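What are lichens?

Look closely at an old wall, a gravestone or the bark of a tree and you will probably find grey, green or orange patches on it. Many of these patches are lichens.
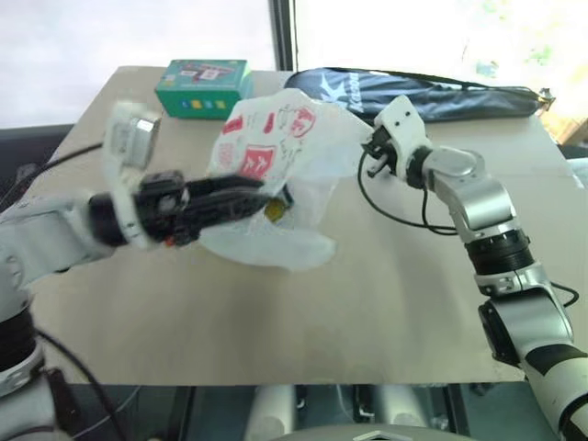

A lichen can look like a plant, but it has no roots, leaves or flowers. It is made of a fungus living together with something much smaller, usually green algae. Some lichens have cyanobacteria in place of algae, and some have both.

Who does what?

The fungus makes up most of the lichen. It builds the outside layers and holds on to the rock or bark. The algae live just under the top layer, where light can reach them. They use sunlight to make sugar, and the fungus feeds on some of it. Scientists call this kind of living together symbiosis (say it "sim-by-OH-sis").

Three main shapes

Crusty lichens are called crustose. They grow so tightly on stone that you cannot peel them off.
Leafy lichens are called foliose. They have flat lobes with a top side and an underside.
Bushy lichens are called fruticose. They stand up like tiny shrubs or hang down from branches like a beard.

How fast do they grow?

Very slowly. Many crusty lichens spread by less than a millimetre or two in a year. On the churchyard wall at Ondness there is a yellow patch 80 millimetres wide, and it was there long before you were born.

What happens when it is dry?

Lichens cannot store much water. In dry weather they turn brittle and stop growing. When rain comes they soak it up, often turn greener, and start making food again.

Lichens and clean air

Lichens take in water and whatever is in the air around them. Some bushy kinds die if the air is dirty, so they are hard to find near busy roads. In March a school club in Westik looked at trees in the town park and found 23 kinds of lichen. Most of the bushy ones were on the side furthest from the road.

Looking at lichens

Use a magnifying glass and look at them where they grow. Don't scrape them off, as they take years to grow back. Damp days are best for seeing their colours.

Words to know

Algae: simple living things that make food from sunlight.
Lobe: a rounded, flat part, a bit like a leaf.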